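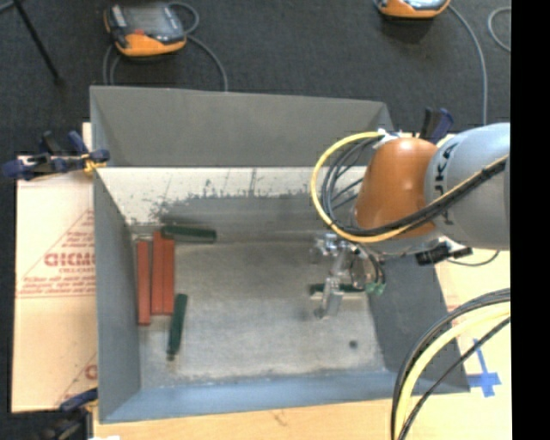
Three red, three green, one grey bin.

I have been thinking about bins. I don't mean the kind you argue with the council about, but the open sort you put things in so that they can be said to live somewhere. The grey one has scratches down the far side and a floor so scuffed it looks like a car park, and I have looked at it far more than a grown adult should. What I like is the reds. They have all gone to the left and are lying the same way, like people at a bus stop who have agreed not to chat. The greens have gone wherever they pleased. One is up against the back wall, one is lying at a slant as if it had fallen out with somebody, and one is off on the right by itself.

That is more or less the state of my spare room, which I am supposed to be sorting out before the carpet people come.

My method so far has been to buy containers. I have 27 of them now. I bought the first lot from Femedlow in March, full of the fresh resolve that comes over me when it stays light past six, and they sat in their wrapping until May. Then I bought some more, in a different size, because the first lot were too small for the things I wanted to put in them and too big for the shelf. Those came from Caltora and had lids. I was very excited about the lids. A lid means you can stack, and stacking means you can lose things vertically.

I have gone off lids. Anything with a lid on becomes a parcel from my past self, and my past self did not label. Last weekend I opened two of them looking for picture hooks and found over 200 buttons, a bicycle pump, the instructions for a kettle I gave away and one walking sock. The hooks were in the kitchen drawer with the birthday candles. I put the buttons back in with the pump, where they seemed happy.

So the new rule is open tops only. With an open bin you can see what you've got, and you also have to look at it every time you go past, and the shame does some of the work. I have tried it with the bits and pieces from under the desk and it is going fairly well, by which I mean I have thrown away a broken stapler.

The other question is whether to sort by colour. I know people who do their books that way and they are perfectly pleasant otherwise. I tried it with the pencils, and then the wool, and for one whole evening the shelf looked like something out of the Vistness catalogue, where everybody owns four jumpers and a pear. Then I needed the green wool, took it out, put it back in the wrong place and found that I didn't mind. Sorting by colour only gets you as far as the first time you want to use anything. Three reds side by side is lovely. It's the greens I recognise.

Still to do: the wardrobe, the box marked RUSSO (no idea, it's my handwriting), the curtain rail, and whatever is behind the ironing board. I have also been told that the carpet people expect the room to be empty. They mean empty of the containers too, so those will have to go out on the landing, and I've not yet measured the landing.

If anyone wants some lids, they're in the hall. They don't fit anything else, I've tried.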